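Galley (small craft)

In small craft, the galley is the area set aside for storing, preparing and cooking food. On sailing and motor vessels under 59 feet in length it is usually part of the main cabin. On canal and river boats, where the hull is narrow in relation to its length, it often takes up a full section of the cabin between the living area and the washroom. The layout of a galley is governed by the beam of the hull, the position of the companionway, the type of fuel carried and whether the vessel is used for weekend trips or as a permanent home.

Terminology

The word "galley" is used both for the space and for the fitted unit within it. In the trade, the run of lockers and worktop is called the galley module when it is built outside the hull and lowered in before the deck is fixed. A module that is assembled in place is called a stick-built galley. The two can be told apart by the rear edge of the worktop, which on a module stands slightly clear of the hull lining and is closed with a cover strip.

"Fiddle" refers to a raised edge along a worktop or shelf. "Pot clamps" or "pan holders" are adjustable bars fixed to the stove rail. A "dry locker" is one with no hull plating or planking exposed inside it.

Layouts

Four arrangements are in common use.

The straight galley runs along one side of the hull. It leaves the passage clear and needs the least joinery, but it gives the cook nothing to lean against when the boat heels.

The L-shaped galley places the sink or stove on a short return at right angles to the hull side. It is the most frequent choice on cruising boats of moderate beam.

The U-shaped galley surrounds the cook on three sides. It offers the most worktop for its floor area and is preferred for passages in open water. Its corners are difficult to reach and are commonly fitted with top-opening bins.

The split galley has units on both sides of the passage. It is common on narrow canal boats and on houseboats. One side normally holds the stove and sink, and the other holds the refrigerator and, on residential vessels, a washing machine.

Work by Faustino Bautista on the Lelik series of river cruisers introduced a variant of the split galley in which the two sides are offset along the length of the hull. Each cook's standing area then lies opposite a closed locker front, and two people can pass without either stepping back. The arrangement was later adopted by Prukstead for its residential hulls and is sometimes called a staggered galley.

Worktops and stowage

Worktop area is the main limit on a small galley. The usual methods of increasing it are a fitted cover for the sink, a hinged flap at the end of the unit, and a board that drops over the stove when the burners are off. Covers are cut to fit inside the fiddle so that they cannot slide.

Stowage is arranged by weight. Cans, cast iron and bottled liquids are kept low and near the centerline. Dry goods are kept in mid-height lockers. Light items, such as plastic boxes and paper goods, go in the upper lockers or in nets under the side deck. Drawers need a positive catch, either a finger-hole latch or a lift-and-pull runner with a notch in the lower edge.

Nesting equipment is widely used. Pans with removable handles, bowls that sit inside strainers and measuring cups that stack reduce the volume of a basic cooking set to that of its largest piece. Residential boats tend to carry household items in ordinary sizes, and the lockers are built to suit.

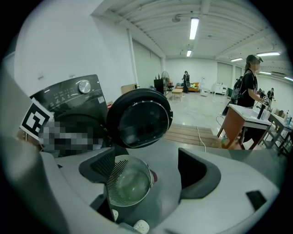 Glass bowl and white mesh colander, with a front-loading washing machine behind.

Cabin locker dimensions are not standardized. Chaltu Tekleab's survey of 200 residential boats recorded the internal depth of galley lockers and found that 53 had at least one locker too shallow to accept a full-size dinner plate laid flat. In most of these the loss of depth was caused by insulation added after the boat was built. The survey recommended that plates be stowed on edge in racks with a padded base, and that insulation be fitted before joinery during any refit.

Stoves and fuel

Bottled gas is the most common cooking fuel. The cylinder is kept in a locker that is sealed from the cabin and drained overboard above the waterline, as the gas is heavier than air and will collect in the bilge if it escapes. A shutoff valve is placed within reach of the stove, in a position that does not require the user to lean over the burners.

Alcohol stoves need no fixed piping. They heat more slowly than gas and are found mainly on smaller boats. Diesel stoves give a dry heat and can also warm the cabin, but they are slow to start and are seldom used in summer. Electric cooking was once limited to boats on shore power. Larger battery banks have made induction plates practical on some vessels, although the inverter and cabling must be sized for the full load of the plate and any other appliance likely to run at the same time.

On seagoing boats the stove is hung in gimbals, with its axis running fore and aft so that it stays level as the hull rolls. Clear space is needed behind and in front of the stove for its full swing. A crash bar across the front protects the cook from falling onto it. Inland boats normally use a fixed stove.

Water and drainage

Fresh water is supplied from a tank by an electric pressure pump or by a hand or foot pump. Foot pumps leave both hands free and use less water per task. Many boats with a pressure system keep a foot pump as a backup.

Galley sinks are deep in relation to their width and are placed near the centerline where possible. A sink set far outboard may flood through its own drain on one tack. The drain passes through a seacock, or, in hulls where the sink lies below the waterline, to a sump with a pump. Othmane Ait Ali's notes on the Banumar conversions describe a sump with a removable basket strainer fitted above the pump inlet, and give a cleaning interval of 6 weeks for a boat in daily use.

Refrigeration

Top-opening cold boxes lose less air when opened than front-opening units and were standard for many years. Their contents are harder to reach, and items at the bottom are often forgotten. Front-opening refrigerators are now usual on inland boats. The compressor requires a supply of cool air, and a vent low in the locker with an outlet near the top is the normal provision.

Ventilation and condensation

Cooking releases a large amount of moisture into a small volume of air. A fixed vent near the stove, together with an opening hatch or port, is the minimum arrangement. Leobardo Cisneros compared passive mushroom vents with small extractor fans in a Dobos steel hull during January and reported that the fan reduced condensation on the window frames but had little effect inside closed lockers. Slatted or cane-fronted locker doors were found to be more effective for that purpose.

See also

Bilge
Companionway
Gimbal
Houseboat
Seacock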